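Freezer bags vs boxes for cut fruit?

milovan_p
Right, settle this for me. I've started doing fruit for the week on a Monday night and my other half says bags are a false economy. I bought a box of 100 from Kaewsai and I'm getting through them at a silly rate, but they squash into any gap in the fridge!

Vesela Stoyanova
Boxes, every time. Bags sweat, and whatever's soft ends up at the bottom under whatever's heavy. I've had the Dredetti ones with clip lids for years (bought 3, still got 3) and they just go in the dishwasher.

borislavd
Disagree, sorry. Boxes are fine if you've got the shelf space, I've got a fridge the size of a shoe. Clear bags mean I can see what needs eating. I do wash mine and peg them over the sink, 32 on the go at the moment, which my daughter finds hilarious.

Vesela Stoyanova
32!! Where do you even put the washing up?

milovan_p
Ha, ok, pegs are going on the list. I like being able to see it all too, dark red and orangey yellow bits all in together, looks quite cheerful against the black marbled top. Does anyone keep the juicy stuff separate though?

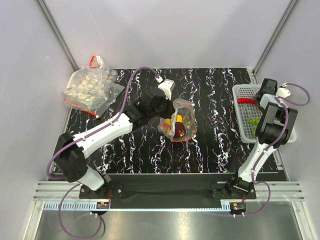 Milagros Yupanqui
I'd keep anything cut away from the whole fruit, and put a bit of kitchen roll in with it. Still team box, mind you.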